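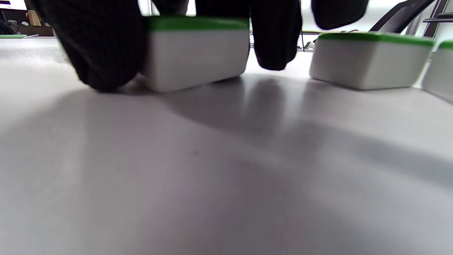
Notes from the Vetdale molding plant visit, April

The plant makes food storage containers and closures on contract. Mevico bought the site from Kemppainen and kept the older presses, so the hall is split into two halves with different floor heights. There are 30 machines in total, and 22 more people on the day shift than at night, according to the handout.

Resin arrives by truck and is stored in silos on the north wall. Polypropylene for food use is not dried before molding, only filtered and blended with color at the press. Colorant is dosed by weight. A change from a dark shade to a light one takes the longest, and the schedule runs light to dark for that reason.

Press 7 was running lids during the visit. Clamp force, melt temperature and cycle time are shown on a panel at the operator side – we were asked not to copy the values. The tool has a hot runner, so there is no sprue to regrind. Parts drop onto a belt and cool for 58 minutes before the fit check, as shrinkage is still going on when they leave the mold.

The fit check is done in the Grumley room, named after the old street entrance. A lid is closed on a reference base, filled with water and laid on its side on blotting paper. Any mark on the paper fails the lot. Lid flatness is measured separately on a granite plate.

Warehouse: 122 pallet positions, first in first out, with paper tickets. A scanner system has been ordered.

Practical points. Safety shoes are required and are not lent out. The hall is loud near the grinders, and the guide was hard to follow there. Parking is behind the silos – enter from the east gate, the west one is for trucks only. The tour ended at 3:30 p.m.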